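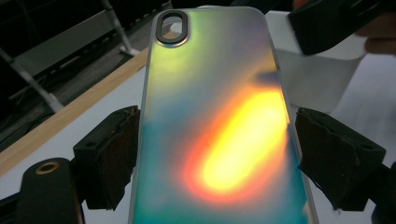

Consumer Claims and Evidence, Unit 4: Protection You Can't Check
Orvokki Kallio
April

Start with a problem you already have. Most of what you pay for as "protection" is bought before anything goes wrong, and most of the time nothing does go wrong. Your phone didn't break this year. Was that the case, the carpet, or luck? You don't know, and the seller doesn't either. Keep that in mind through the whole unit.

1. What a drop claim says

Take the claim on the Ladik sheet from last time: "Survives falls from 2 meters." Questions to put to it before you believe a word:

Falls onto what? Plywood over concrete is a common test surface in claims like this. A gravel parking lot is something else.

Landing how? Flat on the back is kind to a phone. A corner is not.

Survives meaning what? On the Ladik sheet, a phone "survives" if the screen still lights up. A cracked screen can light up.

How many phones? Melen says its case passed 50 drops. Read the small print and you find 50 drops of a single phone. Fifty drops of one phone and one drop each of fifty phones are different studies, and neither tells you what the other would.

2. The missing comparison

I have read a lot of these sheets and I can recall very few that dropped a bare phone next to the covered one. Without the bare phone you have no idea what the case did. If 14 covered phones out of 14 come through fine, that sounds good until someone drops 14 naked ones and they come through fine too.

Aleksi Ahonen argued in section that the comparison is obvious, so why pay to run it. I don't buy this. We pay to run it in medicine all the time and keep getting surprised.

3. Survey evidence

The Virkalell handout reports 398 owners, of whom a large majority said their case "definitely saved" their phone. Ask how an owner would know. They saw a drop and a working phone. They did not see the same drop without the case. Also ask who answers a survey about phone cases. My guess is people who like theirs.

4. Price and looks as stand-ins

When we can't check quality, we look for signs of it. A high price is one, weight is another, and finish may be the strongest of the lot. Lay a slim matte black case flat on a white table, with another case upright in a holder beside it, and students will start ranking them before anyone has handed out a single test result. The black one has a soft lip along its edges, and someone always says the lip is there to keep the glass off the floor. Maybe. A lip is a shape. Whether it is tall enough or stiff enough to do any good is a separate matter, and you can't settle it by looking.

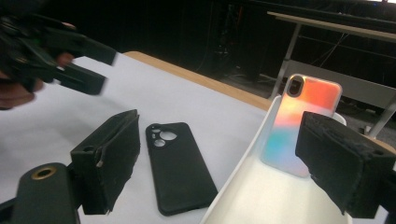

Warranties get read the same way. Rajput offers to replace a broken phone, and people take that as proof the case works. It could be. It could also mean few buyers ever file, given the receipt, the form and the mailing cost. A generous promise is cheap if claiming on it is annoying enough. Before you count a warranty as evidence, find out how many were paid.

For next time: bring one protection claim of any kind (sunscreen, bike lock, antivirus, extended warranty). Write down what result would make you stop believing it. If you can't think of one, write that down and bring it anyway.

Reading: packet, section on base rates. Skip the appendix, the table has an error I haven't fixed.

Last updated: April, 2 p.m.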